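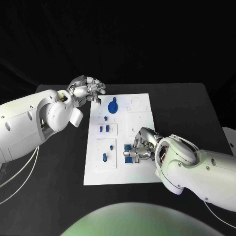 Subject: Re: [catflaps] Semgate refusing a known chip
List: catflaps

On Thursday, a list member in Covomness wrote:
> We have a Semgate microchip flap in a kitchen door, with the tunnel
> extension fitted because the wall side is deep. Two cats are stored.
> One goes in and out without trouble. The other is refused perhaps one
> time in five, always coming in, and sits outside until somebody lets
> her through. The vet scanned her and the chip reads first time. I have
> changed the batteries and stored her again. Is it the flap or the chip?
>
> The flap before this was a Tirena and it never did this to her.

Probably neither. A vet's scanner is moved over the whole animal until it finds something. The flap has one fixed coil in the arch and the chip has to pass through its field at a usable angle. A chip lying lengthways along the cat reads well. One that has settled crossways, or slipped down towards the shoulder, gives a much shorter range, and the vet would have no reason to mention it. Ask them where on the body they got the reading.

I went through the same thing last winter and kept the logs. The Semgate holds the last 500 events and then overwrites, so I copied them off every few days. Over the whole period there were 3183 inward attempts by both cats. The refusals for the good reader came to 26. For the other cat the figure was 318, nearly all of them with the tunnel fitted.

The Tirena coil sits further forward, so the cat's shoulders are inside it before the nose reaches the door. On the Semgate the nose gets there first, and a cautious cat stops short.

Things to try, in this order:

1. Take the tunnel off for a week if the door allows it. If it has to stay, check that there is no metal lining or foil-backed insulation in the cut-out. Mine had foil tape left over from the previous flap.

2. Lower the outside step, or raise it, so that she has to duck slightly. This brings the back of the neck up towards the coil.

3. Move any mains adaptor or dimmer switch well away from the door. The Beaudoin feeder we had on the same wall was enough to cut the range when both were reading.

4. Turn off the power saving setting. It lengthens the gap between reads and a quick cat can push before the coil wakes. Expect shorter battery life.

Storing her again will make no difference. The number is either held or it is not, and if she gets in four times out of five it is held.

If none of that helps, post the firmware version (hold the learn button and count the red flashes) and the thickness of the wall - the older boards had a weaker coil driver and I believe they can still be exchanged.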